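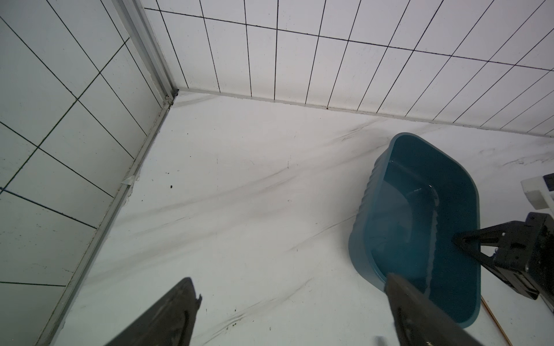

Basin of clear water against the white tile.

158 shares
12 comments

Speaker notes – Washing Up Without a Sink
Clornville Hall, Friday, evening session

Opening. Thank Pushpa Srivastava for the invitation and for getting the projector to work. Say who I am: I ran the kitchen at the Arriaga hostel for 12 years, and for most of that time the second kitchen had no sink. We washed everything for 49 beds in plastic basins. The talk is 40 minutes if I don't wander. Questions at the end, please, except for people who can't hear me, who should shout.

Leave the first slide up while people find seats.

The basin. A basin is a sink you can carry. The ones we liked were plastic and wide enough to lay a dinner plate flat. Fill it where you plan to use it if you can, because a full basin is heavy and it slops at the corners. Halfway is plenty. Ask the room who fills theirs to the top. Most hands will go up, mine used to.

Where to put it. On a smooth hard surface, near a wall but with a hand's width left behind it. If you push it right up to the wall you can't wipe back there, and the joint between the wall and the surface gets dirty first. Same with metal trim. There is a ridged strip along the bottom of the left-hand wall on the slide, and a strip like that will hold dust no matter how well the tiles are wiped. Old toothbrush, warm water, once a week. Dwight Beaudoin will ask about bleach. My answer is that I don't use it on metal.

Order of washing. Glasses, then flatware, then plates, then pans. Everybody has heard this and plenty of people skip it. With a basin you really can't skip it, as you are not going to carry fresh water ten times in an evening. Change the water after the plates. If the glasses come out streaky, change it after the glasses too, and use less soap.

Plastic cups and glasses. These hold grease more than real glass does. Rub with fingers and feel for the slippery patch. No scouring pads – they scratch, and the scratches go gray.

Pause for water. Next slide.

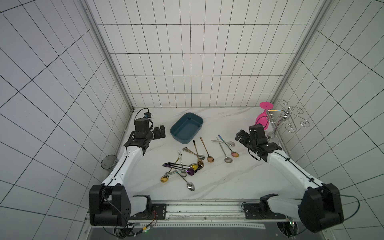

Draining is where most basin kitchens go wrong, and it was where ours went wrong for the first couple of years. We put things down wherever there was room, on a towel, and the towel was soaked by the second load. Ashok Chauhan finally made us pick one place for each kind of thing and stick to it. Glasses go upside down, like the pink plastic wine glass standing at the back there, foot in the air. I would tip one a little on a folded cloth so air gets in under the rim. Mugs go on a tree. A wire one like the chrome one next to the glass is easy to keep clean, but spoons and other small stuff end up lying across it, and there is one on it now, the rainbow-colored one. Give spoons a jar of their own, handles down, and the tree stays free for mugs.

The tray. A flat tray with a rim does two jobs. It carries the dirty things in and, once it has been rinsed, it carries the clean things out. Rinse it in between. I have seen people forget this in very well-run kitchens, including mine. Have the tray empty before you start drying, or you will be holding a wet plate and looking for somewhere to put it.

Towels. Two per wash, one for glasses and one for everything else. The waffle kind dries fast. The Daklow ones we had were fine for a year and then went thin in the middle, so I cut them up for floor cloths.

Emptying the basin. Tip it slowly, low down, into a drain or a bucket. Wipe the inside, turn it over, leave it overnight. Don't stack wet basins. They stick, and they smell by August.

If there is time: the story about Radosław Duda and the soup pot. If not, skip to the handout.

Handout. One sheet, both sides. Front is the washing order, back is the weekly list – grout, trim, underside of the rack, basin rims. 10 spare copies on the chair by the door. Santosh Bhatt has the file if anyone wants it in larger type.

Questions. Repeat each one into the microphone before answering. Hall has to be clear by nine.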